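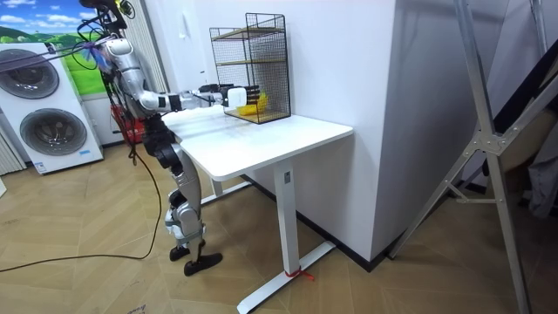
Sun 23 August

The Iscombe robotics workshop held its summer open day this month, and I was pleased to attend the afternoon session. Visitors were admitted in small groups of 5, and each group was given a seat near the work area and a short printed program.

The main demonstration concerned the handling of small household items. The humanoid robot works standing at a white desk, with an open-fronted wire shelf placed at the far end. Its task is to reach into the space at the front of the shelf with one hand and take hold of a small object. A washer and dryer are stacked nearby, and the staff explained that the room is furnished in this way so that the machine may be tested in something close to an ordinary home.

The session lasted 55 minutes. According to the program, the team has recorded over 400 attempts at the shelf task since moving from the former site at Rudholm. The control software, known as Namico, was discussed only briefly, and I would have welcomed more detail on how it decides where to place the fingers.

Questions were taken at the end. Most concerned safety, cost and the length of the cables. A question of mine about glassware was noted for a written reply, which I have not yet received.

I wish to thank the staff for their courtesy. A second open day is planned, and those who wish to attend should apply to the front office at Iscombe. Parking is limited, and the side entrance has no step.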